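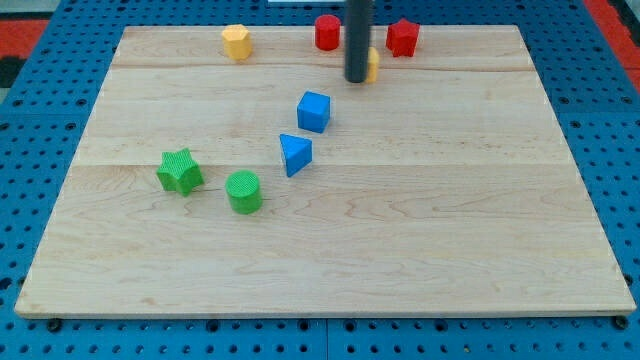 Every October the capital requests come round, and every October somebody wants a robot arm. I have read enough of them now to know how they go. There is a price for the arm, a price for the controller, and a line near the bottom called "sundries" with a figure in it that would not buy lunch for the crew.

The one Mustel sent us last year was typical. It came with a demonstration involving coloured blocks on a board, and I have nothing against blocks. Small cylinders, cubes and stars are a fair way to find out whether an arm can get to a spot and whether the software can tell red from green. They are a poor way to find out what the thing will cost at our Doherty plant, where parts turn up oily, on their sides and sometimes in the wrong bin.

Look at what surrounds the work in any of these set-ups. You need a flat table with holes to bolt things to. You need decent, steady light. You need a board that stays put, and plenty of clear space on it. None of that was in the Mustel quote. Seltex at least listed a table, at $3000, and then left out freight to Multport.

My own rule is dull. Before we talk about the arm, I want 10 hours of it running on our parts, with our operators, and a written list of every stoppage. The last vendor to agree to that managed 674 picks and five stoppages, and two of those needed their own technician to clear. I would call that a useful afternoon - far more useful than the brochure - and it told us to budget for training and a service visit in the first year.

We haven't bought one yet. The request is back in the pile for next October, with the sundries line crossed out and a question mark beside it.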